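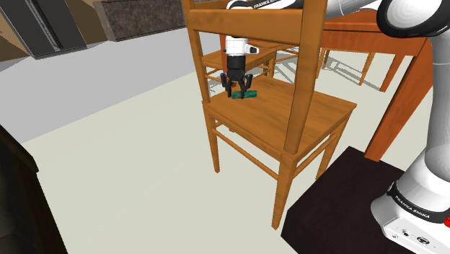 Section 4. Placing the Clollwood Room Humidifier and Setting the Target Level

The Clollwood works best when the mist leaves the outlet at least 2 feet above the floor. At floor level the mist settles before it mixes with the room air, and the unit reads its own output and shuts off early. A shelf, a sturdy dresser, or a low cabinet with a level top will do. Chair seats are a poor choice. A ladder-back chair like this one, with a broad top rail and two back posts rising behind a flat wooden seat, blocks the air intake on one side, and a bare wood seat can be marked by water. If you have nothing else of the right height, use the Endari stand (sold separately), which comes with its own drip tray.

Before you start

Take the unit out of the box and remove the tape from the tank lid, the float, and the outlet. Leave the unit in the room for one hour if it has been stored in a cold garage or car. You will need:

The base unit and power cord
The tank and tank cap
One Guo filter cartridge (packed inside the tank)
A clean pitcher
A level, or a glass half full of water

4.1 Choosing the spot

1. Pick a level surface that is at least 2 feet above the floor.
2. Check the surface with the level. If you are using a glass of water, set it where the unit will stand and look at the water line from the side. A tilted unit will show the "tank empty" light while there is still water in the tank.
3. Leave 12 inches of open space behind the unit and 6 inches on each side.
4. Keep the outlet pointed away from walls, curtains, books, and electronics.
5. Do not place the unit over a floor vent or next to a radiator.

Note: The sensor is on the back of the base, behind the small grille. Direct sun on the grille will make the reading too low for most of the afternoon.

4.2 Fitting the filter

1. Unwrap the cartridge and stand it in a pitcher of cold tap water for 15 minutes.
2. Shake off the loose water. Do not squeeze the cartridge.
3. Push the cartridge into the round well in the base until it clicks. The arrow points up.
4. Press the filter button for five seconds. The display shows 1,215. This is the number of running hours left on the cartridge, and it counts down only while the fan is on.

When the count reaches 98 the filter light turns yellow. Order a new cartridge then. At zero the light turns red and the fan drops to low speed until the cartridge is changed and the count is reset.

4.3 Filling the tank

1. Lift the tank straight up by the handle and turn it over in the sink.
2. Unscrew the cap and fill with cold water to the line. Distilled water is best if your tap water is hard.
3. Screw the cap on by hand. Check that the rubber ring is flat all the way around.
4. Turn the tank right side up over the sink and wait for drips to stop.
5. Dry the outside with a towel and lower the tank onto the base.

CAUTION: Unplug the unit before lifting the tank. Never fill the tank while it is on the base.

CAUTION: Do not add oils, salts, or scented products to the water. They will crack the tank and are not covered by the warranty.

4.4 Setting the target level

1. Plug in the unit and press Power. The display shows the current humidity in the room.
2. Press Set. The number blinks.
3. Use the up and down buttons to choose a target between 30 and 58 percent.
4. Wait five seconds. The number stops blinking and the unit begins to run.

For a first setting we suggest 40. In cold weather, look at the inside of your windows in the morning. If there is water on the glass, lower the target by five and check again the next day.

The reading may jump up and down during the first half hour. Wait until it is steady before changing the target.

4.5 Using the remote sensor

The Burkum remote sensor lets the unit read the humidity across the room, and is useful in long rooms or where the unit has to stand in a corner.

1. Pull the plastic tab out of the battery door.
2. Hold the sensor next to the base and press Set and Power together. Both displays show "PA".
3. Release the buttons when you hear the tone.
4. Hang the sensor on an inside wall at chest height, away from doors and lamps.

If the display goes back to the room reading without a tone, replace the battery in the sensor and repeat steps 2 and 3.

Note: Pairing is lost if the base is unplugged for more than a day. The target setting is kept.

For cleaning and summer storage, see Section 5.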